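## 4. Loading carrier invoices

Complete this section after the account hierarchy in Section 3 has been saved. Invoices loaded against an unsaved hierarchy go to the Unassigned cost center and must be moved by hand.

### 4.1 Before you start

You need:

- an Administrator or Billing Editor login for Griltska
- the master account number for each carrier, exactly as printed on the invoice, including leading zeros
- the most recent closed invoice for each account, in EDI 811, CSV or text-based PDF

Scanned PDFs are rejected at upload. Ask the carrier for an electronic copy.

### 4.2 Create a carrier profile

1. Open **Inventory > Carriers** and select **New profile**.
2. Enter the carrier name. The name appears on every exception report and cannot be changed once an invoice has been posted.
3. Enter the master account number.
4. Set **Bill cycle day** to the day the cycle closes. Do not use the invoice date or the due date.
5. Under **Service types**, check each type that is billed on this account: wireless, local voice, long distance, data circuit, or equipment installment.
6. Select **Save**. The profile status changes to *Pending*.

> **Note:** If one carrier bills wireless and wireline on separate master accounts, create two profiles. A combined profile will load, but the rate check in 4.4 compares wireless lines to the wireline contract and flags nearly all of them.

### 4.3 Upload the first invoice

1. Open the pending profile and select **Load invoice**.
2. Choose the file. The limit is 40 MB per file. Split larger EDI files by sub-account.
3. Wait for the column preview. Match **Service number**, **Charge code**, **Amount** and **Tax** to the columns in the file.
4. Compare **File total** to the total current charges on the invoice. Leave out past-due balances and payments.
5. If the two figures agree, select **Post**. If they do not, select **Discard** and see 4.6.

> **Caution:** Posting cannot be undone from the Billing Editor role. An Administrator can reverse a posted invoice within 5 days. After that it is locked to the period and needs a correcting entry.

Device installment charges post to the line that carries them. When a handset is moved to another employee, the remaining installments stay with the original service number until the device record is edited in Inventory.

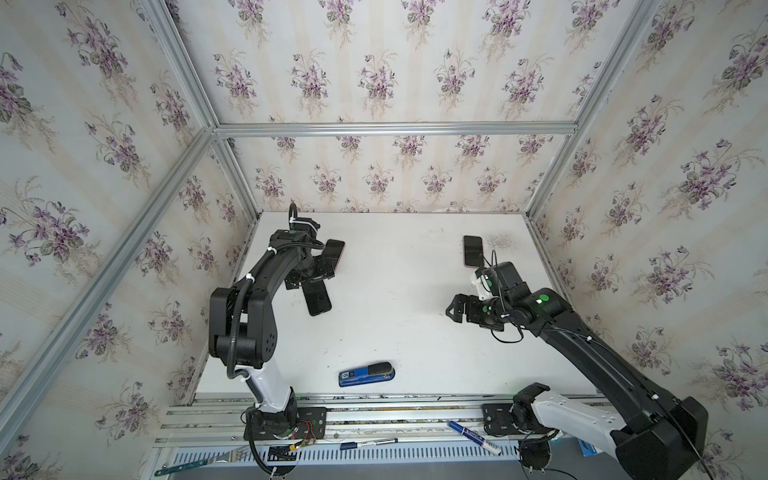
**Rates and exceptions**

### 4.4 Turn on the rate check

1. Open **Contracts > Rate tables** and select the carrier.
2. Import the rate table, or enter rates by hand under **Add line**.
3. Set the start and end dates of the contract term. A blank end date is read as month-to-month.
4. Set **Tolerance**. The default is zero, and each charge that differs from the contract by one cent or more is listed.
5. Select **Run on posted invoices**.

Results open in the Exceptions tab – sorted by dollar amount, largest first. Code 19 (*rate not found*) means the charge code is missing from the rate table. It does not mean that the charge is wrong. Add the code and run the check again before filing a dispute.

### 4.5 Assign exceptions

Exceptions go to the default reviewer unless a rule says otherwise. In the Mirnside configuration the default reviewer is Dinesh Chowdhury, and wireline disputes are routed to Ghislain Després. To change this, open **Settings > Routing** and edit the reviewer for each service type. Open items do not move when a rule changes – reassign them from the Exceptions tab.

### 4.6 If the totals do not agree

- **File total is higher:** check whether a subtotal row was read as a charge. Mark it *Ignore* in the column preview.
- **File total is lower:** check for account-level charges with no service number. Turn on **Accept blank service number**.
- **Difference equals the tax:** the Tax column is not matched, or it is already included in Amount.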